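Automation at the Zenulitz works

The Zenulitz works is a small-appliance and tableware factory in the Shehu district of Flernum. It is run by Pesix, a maker of household goods, and produces toasters, bowls and cups. The works is known mainly for the gradual move of its checking and packing work from hand to robot arms, and for the changes in jobs and shift patterns that came with it.

Background

The works opened in 1990 as a hand-assembly plant. Toasters were put together on long benches, and each finished one was tried with bread before it was boxed. Bowls and cups came in from a separate moulding shop across the yard and were sorted by colour at tables near the loading doors. Most of the staff lived in Shehu, and for many years new workers learned the job by sitting next to an older relative or neighbour.

The first machines that moved goods without a person were conveyor belts with simple pushers. They took boxes to the loading doors and had little effect on the benches. Lifting, turning and sorting goods of mixed shape stayed with people, as the belts could handle only boxes of one size.

Introduction of robot arms

Pesix began to use robot arms at the works in the packing hall. The early arms stood behind fences and repeated one movement, placing filled boxes on pallets. Later arms were lighter and could be guided by hand to show them a path. These were put to work on mixed goods, where a cup, a bowl and an appliance might have to be picked up one after another.

Setting up an arm for mixed goods is done in a side room away from the packing hall. Objects are laid out on brown paper and moved about between attempts, so that the arm does not learn a single fixed layout. Food is used in the toaster work because a slice changes shape and weight more than a plastic test piece does. Once a task can be repeated to the satisfaction of the shift lead, it is moved to the hall.

Effects on jobs

Before the arms came, 64 people worked in checking and packing. Their number fell by 30 over the following years. Most of those posts were lost when people retired or left and were not replaced. The remaining staff were given new grades, the most common being "cell minder", a person who looks after several arms, clears dropped goods and restarts stopped work.

The new grade was paid more than packing but was not open to everyone at first. Applicants had to pass a written test, and older packers who had left school early did badly in it. After complaints from the staff council the written paper was dropped and replaced by a practical trial at an arm. Mateja Dimitriou, a former bench worker who spoke for the packers in these talks, later became the first head of training at the works.

Lifting injuries in the packing hall became less common, and heavy cartons are no longer stacked by hand. Complaints of a different kind took their place. Minders reported tired eyes, long spells of standing with little to do, and pressure when several arms stopped together. Some also said that the hall had become lonely, as the benches where people used to talk had been taken out. A shared break at mid-shift was brought in as a result and is still kept.

Night work changed too. The palletising arms run through the night with a small crew, and the old late shift was ended. Workers with young children generally welcomed this, while those who had relied on the late-shift allowance lost part of their pay. The allowance was phased out in steps.

Present work

The side room handles most new tasks. Bowls and cups in several colours are mixed with kitchen appliances, and minders take turns there so that they know a task before it reaches the hall. 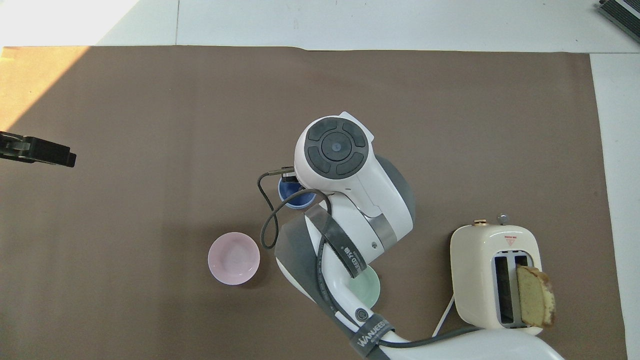

A white robot arm over a paper mat with bowls, a cup and a toaster holding a slice of cake.

An arm in the packing hall is expected to handle 2140 items in a shift. Goods that it cannot grip are passed to a hand table, where two packers finish them. The hand table was meant to be temporary but has been kept, partly because glazed bowls with uneven rims still give trouble and partly because the staff council asked for it to stay.

Training

Training takes place on site and is paid as normal working time. Trainees start with stopping and restarting an arm safely, then move on to guiding it by hand and laying out test goods. The current training agreement between Pesix and the staff council was signed on 11 Jun 2022. It gives every packer the right to try for the minder grade and to return to the hand table at the same pay if the new work does not suit them.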